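Reconciling the August pledge sheets

I keep the books for a small food bank in Stotville, and every August we run a sponsored walk. The money comes in as pledges, and pledges are a nuisance to account for. A pledge is a promise of an amount, often conditional on distance, made by a person who may or may not be reachable two months later. I have now closed the walk accounts 6 years in a row, and the method below is the one I have settled on.

The starting point is the paper sheet. Each walker gets one. It has columns for sponsor name, phone or email, rate per mile or flat amount, and a box for paid. Until last year it did not have a column for the date paid. Naledi Moodley added one when she redid the form, and it cut the time I spend matching deposits by more than any software has.

I key every line into a spreadsheet before any money is banked. One row per sponsor, never one row per walker. If a sponsor backs two walkers, that is two rows. Rate pledges and flat pledges go in separate columns, and the expected amount is calculated from whichever one is filled. If both are filled, the formula returns an error on purpose, and I call the walker.

Sheet numbers matter more than names. We had two walkers named Motaung last year, and Kagiso Motaung's sponsors were credited to his cousin for most of a week. The sheet number is now written on the envelope, on the deposit slip and in the first column of the spreadsheet.
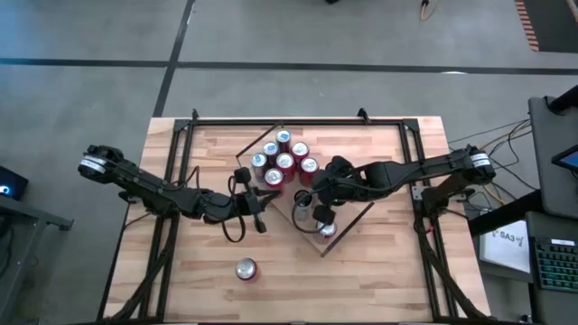
Cash and checks are counted by two people and sealed in the same envelope the sheet came back in. The count is written on the outside in ink with both sets of initials. I do not open an envelope alone. Dumisani Hendricks usually sits in as the second counter, and we work through them in number order so that a missing sheet shows up as a gap.

Card payments come through Drivo, the donation page we switched to two years ago. Drivo pays out net of fees, in batches, on its own schedule. The batch total will never match anything on a pledge sheet. Download the detail report, enter the gross amount against each sponsor, and post the fees to a separate expense line. Posting the net figure as income is the most common mistake I see in accounts handed over from other groups, and it understates both sides.

Sponsors who pay by card often leave the reference field blank or type the name of the walker's dog. I match these by amount first, then by email. Whatever is left goes to a line called unallocated -- it is still income, and it still gets a receipt.

This year 62 sheets went out. The total banked by the cutoff was $3,145, with 5 sheets still outstanding. Keabetswe Baloyi is calling those walkers in the evenings. Anything that arrives after the cutoff goes into the next month with a note giving the sheet number, and I do not reopen the closed month for it.

Unpaid pledges are not carried as receivables. We book on a cash basis, so an unpaid pledge is simply a row with a zero in the received column. I send one reminder and then leave it alone.

Next job is the receipts. The template still has the old mailing address on it.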